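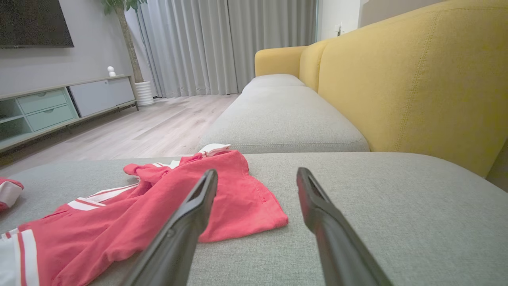
Roupa vermelha e branca no sofá, ao alcance da pinça.

Sobre a Zeltlow
Redação Zeltlow, setembro

Ajudamos quem vai comprar robôs a gastar menos. De 44 propostas que lemos, 20 esqueciam a manutenção. Desconfiamos de catálogos e pedimos ensaio em casa mobilada antes de assinar.

Comentários
Najafi: E o preço das peças?
Rolelton: Orçámos 100, pagámos 200. Milhares, claro.

Contacto: formulário do site | © Zeltlow | Voltar ao topo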